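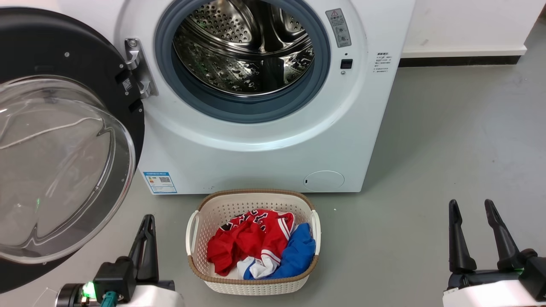 When will Drurnora's voters find out who won the presidential runoff?

The electoral board says it will certify a result within 12 days of the vote, though it missed its own deadline after the first round by three days.

VEKSTEAD, Tuesday, May 21, 2019 — The Jinau Election Watch today called on the electoral board to publish polling-station totals before it names a winner. So far the board has offered one national figure and a promise that the rest will follow. We heard the same promise in January.

Both candidates have claimed victory. Abla Mahasneh's campaign says she leads in the capital and along the coast. Jahangir Weerakoon's people say he has already won and have booked the main square for a rally. Neither side has shown us a tally sheet.

"We would like to believe them, and they could make that easier," said Nusrat Miah, director of the group. "A number with no paperwork behind it is a claim. The board has the sheets. It should put them up."

Observers were turned away from 47 polling stations in Sultana province. The board calls this a mix-up over badges — the same badges it issued. It has not said who gave the order, or whether those stations will be recounted.

The group is also asking for a public hearing on two complaints filed by Lutfa Sheikh, a lawyer in Sultana. The board says they are "under review." It has given no date.

Jinau Election Watch does not back any candidate.

Press contact: Annunziata Martinelli, Vekstead office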